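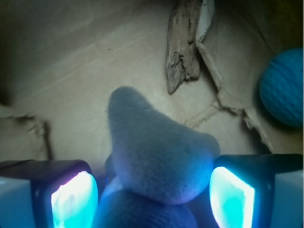 4. Handset Subsidies and the Cost of Leaving Early

4.1 Data

We collected 3385 contract offers from carrier shops, big-box retailers and online sellers in four towns: Tromimcombe, Ternen, Guzmán and Brastley. An offer enters the data set once for each combination of handset, seller and contract type. If a store changed the price but kept the same terms, we treated the new price as a separate offer. Refurbished phones were left out, as were family plans, where the discount on one phone often depends on how many lines are opened.

For each offer we recorded the price at the register, the monthly charge, the length of the agreement, the activation fee and the early termination fee. Mail-in rebates were a problem. Some sellers print the price after rebate in large type and the amount due at the register in small type, and others do the reverse. We used the amount due at the register throughout. Elvia Lozano and Ryan Birkett coded the offers separately. They disagreed on 89 of them, mostly over activation fees that were waived for online orders only. Those cases were settled by going back to the printed terms.

4.2 Subsidized and full prices

The median discount for signing a two-year agreement was $200. It was larger at retailers than at the carriers' own shops, and the gap was widest for mid-range phones. At the top of the range the two kinds of seller charged nearly the same price. Cheap phones were often free with a contract wherever they were sold, so there was little room for a gap to appear.

Existing customers who renewed paid more for the same phone than new customers did in almost 70 percent of matched pairs. Brastley was the exception. One retailer there gave both groups the same price during July, and its offers make up a large part of the sample for that town. Leaving this retailer out brings Brastley close to the other three.

4.3 Termination fees

Weakoned enforcement has been suggested as one reason customers discount these fees when they sign. Our data cannot test this directly, but the fee schedules do differ in a way that matters. Carriers lower the fee each month as the agreement runs. Several retailers add a fee of their own, which stays flat for a fixed period and then drops to zero. A customer who leaves early may owe both, and the second fee appeared on the shelf card in very few stores.

Figure 4 plots the combined fee against the discount received at signing. In the first months the combined fee is larger than the discount for most retail offers. For carrier offers the two are close. We return to the question of who pays these fees in Section 5, using the survey responses gathered by Janaka Weerakoon in Ternen and Guzmán.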